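Stop Ranking Grippers by Payload

Most gripper comparisons published this year rank hardware by payload, stroke and closing force. Those numbers are easy to measure and easy to print. They say little about whether a gripper is any good for collecting manipulation data, and I think the people buying for that purpose should ignore them.

We had two hand-held units on trial in June, the Prellmont and the Higuchi. On paper the Higuchi wins. It closes harder, opens wider and weighs less. In use, the operators reached for the Prellmont, and the recordings support them. Over 3,840 recorded grasps on soft packaging, the Higuchi produced more discarded episodes in every object class except rigid boxes.

The difference is in the fingertips and the view. A plastic bag has no fixed outline. It folds, shines under ceiling lights and moves ahead of the fingers. If the pads are dark and the bag is clear, the moment of contact is hard to find in the video, and a labeler has to guess. Bright pads cost almost nothing and remove much of the guessing.
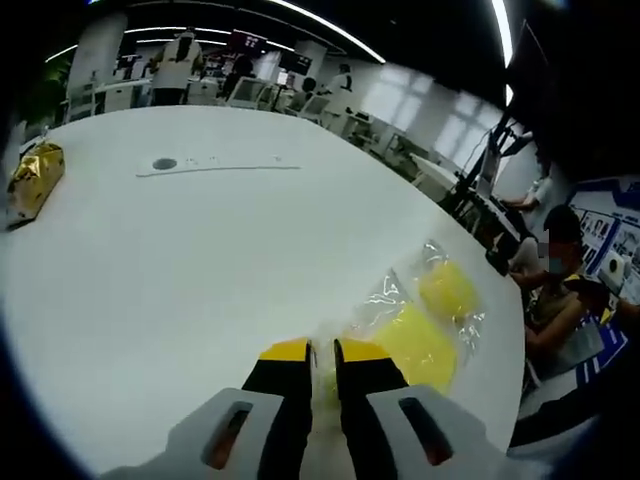 Vol. 16, No. 3

Yellow pads next to yellow blocks in a clear bag are a poor match for color segmentation, and vendors should be asked about that too. A test set that never puts an object of the pad's own color near the fingers is too kind to the product. So is one shot against a plain backdrop. A white table in an open office, with people, screens and windows behind it, is closer to what a policy will face later.

The usual objection is that force matters on a real arm. It does, and for a palletizing cell I would read the force column first. Our Jidberg arm never needed more than 50 percent of either gripper's rated force on bags or foil packs. Past that point extra force only crushed the contents.

Controllers deserve the same treatment. The Perkusness controller we used has a modest update rate, yet its timestamps stayed aligned with the camera across a full shift. I would take that over a faster loop that drifts – alignment errors are tedious to find and cannot always be repaired afterward.

Vendors should publish discard rates by object class, with the lighting and the pad color stated. Until they do, buyers should borrow a unit, take it to a cluttered room and record bags.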